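Trovaven Robotics Notes
Home Papers Software Data Contact
Search this site
2022-01-20, by the Cundau planning group

4.2 Choosing an approach from the wrist view

We would like to spend a little time on the last few inches before a grasp, partly because this is where most of our own evenings went, and partly because the earlier Kneževič planner treated them as a straight line and left it at that. Our planner, which we call Clotier, takes the wrist view and proposes a set of candidate closing poses, 24 in each cycle, and then scores every one of them for finger clearance, for the angle of the object, and for how much of its outline can be trusted. Printed cloth makes that last score a good deal harder to get right (we were fond of our patterned napkin, but the outline detector was not!), as a drawn line can look very much like the border of a real thing. Figure 6 gives two wrist views of the kind the scorer has to work with.
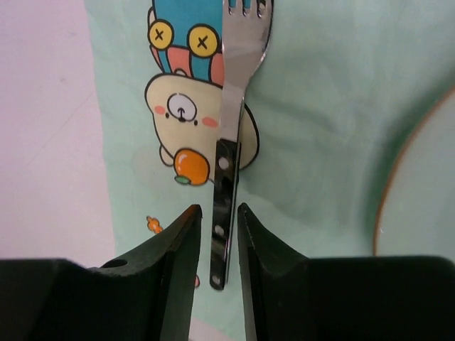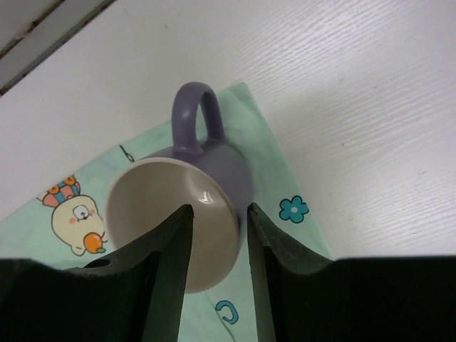 Figure 6. Wrist views over the printed green cloth. First, a fork with its handle between the open fingers; second, a mug on its side, with one fingertip inside the mouth and the other just outside the rim.

Why not simply train the outline detector on plain backgrounds and leave the patterns out?

We tried that first, and the detector learned to treat any strong dark line as an object border, so the planner kept steering toward printed shapes. Mixing patterned cloth into the training views cost us some speed in training but gave steadier scores.

For the comparison in this section we used 457 wrist views, of which 231 had patterned cloth under the object, and we kept the scorer's weights fixed the whole way through. Thin objects and hollow ones are handled by the same code, with one small difference: for a hollow object the planner may also propose a pose that pinches the wall, and the clearance score is then worked out for each finger on its own. A full scoring cycle takes around 43 milliseconds on our desktop machine, and we come back to the slower cycles in Section 4.3.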